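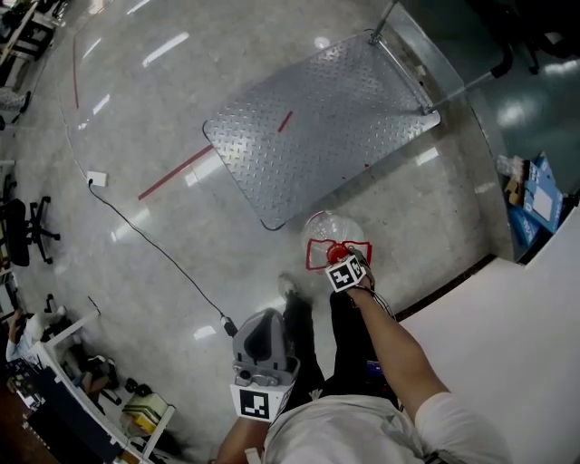
La planta baja de Sundwood se usa desde junio como sala de trabajo común. El suelo es gris moteado y pulido, fácil de barrer. Las marcas de cinta roja señalan zonas, como el rectángulo en el que descansa la esfera transparente. La caja blanca de conexión queda en el suelo, con su cable negro enchufado, y conviene mirar por dónde se pisa.

La chapa metálica estriada
Va en diagonal sobre el suelo, con un soporte de tubo en una esquina. Es pesada - no la mueva una persona sola.

El mobiliario
Sillas con ruedas y mesas blancas. Telmo Figueroa lleva el inventario de las sillas; si una cojea, se le avisa a él.

La sala hacia los ventanales
Al fondo entra luz de día y la mesa de ese lado suele ser la primera en ocuparse. 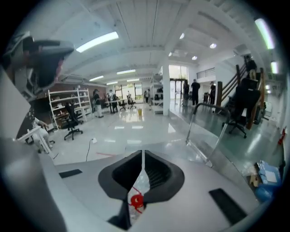 Las estanterías metálicas blancas son de uso compartido. Wing-sze Chu las ordena cada 2 semanas y retira lo que no lleva nombre.

La superficie total es de alrededor de 1,355 pies cuadrados. Las llaves se piden a Zohreh Bahrami antes de las 10.

Galería actualizada el 19 de diciembre de 2019.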